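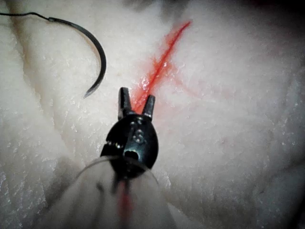
Grasper with its jaws open, over tissue.

Master data and the second address field

10/9/21

I spent most of the past quarter on a supplier record cleanup for Torvik, a mid-size distributor that buys from a little over 1000 vendors. The project was sold internally as a data quality program. In practice it was an argument over one column.

The column is called ADDR2. The purchasing system, a product named Kakitz, treats it as free text. The finance system, Dudico, treats it as part of the key used to match invoices to suppliers. When a buyer types "Suite 4" in one place and "Ste. 4" in the other, the match fails and the invoice goes to a manual queue. At the start of the work that queue held 300 invoices, and two clerks worked it full time.

The obvious fix is to standardize the addresses. We did that first. A normalization script handled case, punctuation and the common abbreviations, and it resolved 80 percent of the mismatches on the first run. The rest were harder. In many of them ADDR2 did not contain an address. It contained delivery notes, a contact name, a former company name, or in several records the words "do not use". Buyers had put these there for years. Kakitz has no notes field on the supplier screen, and ADDR2 was the next blank line.

Any rule that cleans this column will therefore destroy information that someone depends on. Randi Westerberg, who runs purchasing at Torvik, made this point in the first review, and I did not give it enough weight. I exported the old values to a spreadsheet and considered the matter closed. Within a week her team was placing orders with suppliers that had been marked "do not use". The spreadsheet was on a shared drive that the buyers do not open.

We rolled back and did it in a different order:

1. Add a notes field to the supplier screen in Kakitz. This took one configuration change and a long wait for approval.
2. Copy every ADDR2 value that failed the address parser into the new field, unchanged.
3. Have the buyers review those records. There were 37 categories of note by the time they finished, most with a single entry.
4. Convert "do not use" into a proper status flag that blocks new orders.
5. Run the normalization script again.

Step 3 was slow. It was also where most of the value was. Several suppliers turned out to be the same firm under an old and a new name, and no matching algorithm I tried had paired them.

On measurement: the program reported a completeness score every month, and ADDR2 scored well throughout, including the period when it was full of delivery notes. A filled field counts as complete. I would now leave completeness off the dashboard for any optional text column and report the size of the manual queue in its place. The clerks already track it on paper.

Two items are still open. The Ullitz warehouse keeps its own supplier list and loads it overnight, which overwrites the status flag for any vendor on both lists. The load job can be told to skip that column, but the person with access to it is out until March. The other is the matching key itself. Dudico should match on the supplier's tax number and ignore the address. That change needs a test cycle in finance, and I have asked for one after year end.

Recent posts
Null, blank and "N/A" in the same report
Who owns a lookup table?
Moving a nightly load to hourly
Notes on duplicate customer records
Why I stopped using fuzzy match thresholds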